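4. Planning the purchase in simulation

4.1 What we wanted to know before spending anything

Our lab had money for one arm and one gripper, and no second go if we chose badly. So before we sent a single order form I spent most of August putting candidate set-ups through a simulated pick-and-place job, with a cube and a bowl on a table (Figure 1).
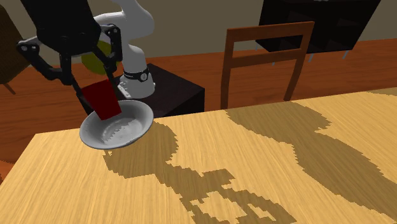
Figure 1. Simulated table-top task: a white arm with a black parallel-linkage gripper, the gripper closed on a red cube by a tilted white bowl.

4.2 Pricing the set-ups

We asked two suppliers, Cluna and Arai, for quotes on an arm with its mounting flange, and a third, Omon, for the gripper alone. I'd been warned that gripper prices come without fingertips, and they did – spare pads were another 175 pounds a set, which we hadn't put in the first budget at all. The pedestal was worse. I had pencilled in 300 pounds for something bolted together in our own workshop, and the quote for a proper steel one came back at 700. We went with the steel one in the end (I still wince a bit) as the workshop was booked up well into the autumn.

Each set-up then got the same run of trials in Zevitz, our in-house simulator. I kept the room furniture in, chair and all, because I wanted to see how much floor we'd lose once the pedestal was standing behind the table. Quite a lot, as it happens, and we ended up asking for a narrower table too.

4.3 What the simulator can't price

Shadows in our renders are blocky and the contact between cube and bowl is only as good as the friction numbers we typed in, so I wouldn't use any of this to argue for one brand of fingertip over another. Reach and clearance I trust much more. Delivery, training days and the yearly service visit sit outside the model altogether, and we put those in a separate sheet, which is given in full in Appendix B.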